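Ticket 1028 – Epoxy under the keelson stays soft
Product: Prirby two-part laminating epoxy, slow hardener
Opened by: Esperanza Villanueva
Status: Closed

Esperanza Villanueva, 08:40
Good morning. I am building a small rowing boat of 44 planks and frames in total, from the Gusent plans. I glued the keelson to the inside of the bottom with your epoxy, thickened with wood flour. After two full days the glue that came out along the port side is still like soft cheese. I can press my thumbnail into it. On the starboard side it is hard and I can sand it. Both sides come from the same tins. What did I do wrong, and must I take the keelson off?

Prolora support, 10:15
Hello Esperanza, thank you for the clear message. Please tell us:
1. The temperature in your workshop, day and night.
2. Whether you measured by weight or with the pumps.
3. The batch number on the hardener tin.
4. If the two sides were mixed in one pot or in separate pots.

Esperanza Villanueva, 12:30
1. It is March, so 16 degrees in the day and 9 in the night. I had a heater on for the first evening.
2. With the pumps. I did not weigh.
3. Batch 204.
4. Separate pots. Starboard was the first pot, port was the second. I made the second one in a hurry, as the first was already getting warm in my hand. 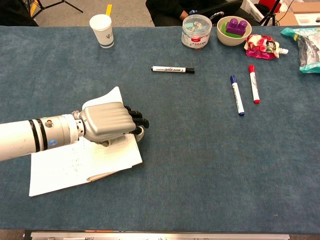 I forgot to say that the pump on the hardener made a spitting noise during the second pot. I gave one more half stroke to correct it, but I was not sure how much was missing.

Prolora support, 14:05
The spitting noise is air in the pump, so the second pot was probably short of hardener. The cold nights make the cure slow, but the starboard side had the same nights. Please do a test before you touch the boat. Prime the pump until it runs without bubbles, then weigh 200 grams of resin and the hardener in the proportion printed on the tin. Leave a little of it on a scrap of wood near the heater.

Esperanza Villanueva, next day, 17:50
The test piece is hard – I hit it with a mallet and the wood broke first. So the tins are good. The port side is the same as before, even with the heater on it all night.

Prolora support, 18:20
Then the port side will not cure, and more heat or a new coat on top will not help. Please remove the keelson, scrape off all the soft glue, wipe with solvent and clean rags, and sand to bare wood.

Esperanza Villanueva, four days later, 09:10
The keelson came off with wedges and only one small split, which I repaired. I glued it again with weighed pots and Afridi clamps every hand's width. Both sides are hard now. You can close the ticket, and thank you for your patience.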